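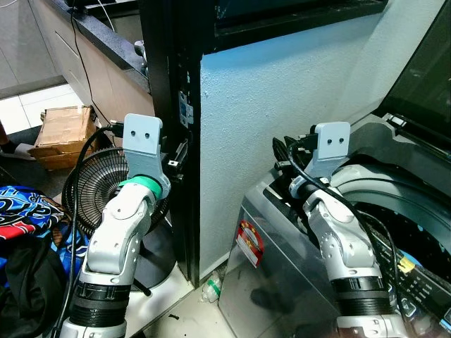 6. Action chunking for two-arm laundry tasks

Notes by Eyerusalem Gebreyes. Read with section 5 (behavior cloning) and the Hurkov lab sheet.

6.1 Setting

The running case is loading a top-loading washer with two arms, one on each side of a head camera. The policy takes the head image and the joint positions of both arms and outputs joint targets. Clothing starts in a heap on the floor to the left; the open drum is to the right. Most episodes therefore contain a long carry during which the head image changes slowly and the garment may hide one of the grippers.

6.2 Why single-step cloning drifts

Let o(t) be the observation and a(t) the demonstrated action. Single-step cloning fits a policy p(a(t) | o(t)). Small errors move the arm to states the demonstrator never visited, and the error grows with the number of decisions. Pauses make it worse. If the demonstrator hesitates over the drum, the same observation is paired with "hold" and with "release", and the fitted policy tends to hold.

6.3 Chunked prediction

Predict k actions at once: p(a(t), ..., a(t+k-1) | o(t)). The number of decisions in an episode of length T drops to T/k. The price is slower reaction, as the arms run open loop inside a chunk. Overlapping chunks can be averaged with weights w(i) = exp(-m i), where i = 0 is the oldest prediction. A larger m favors older predictions.

6.4 Clasitz data

The Clasitz set has 1375 demonstrations, of which 958 are used for training. The rest are split by garment, so no test garment appears in training. Painemal and Sandu labeled the release point by hand in the training part only.

Averaging helps during the carry and hurts at release. When two overlapping chunks disagree on the release time, their mean is a half-open gripper. Leite's fix is to average the arm joints and take the gripper command from the newest chunk alone.

6.5 Exercises

1. Show that m = 0 gives a uniform average.
2. Derive the worst-case reaction delay for chunk length k without averaging.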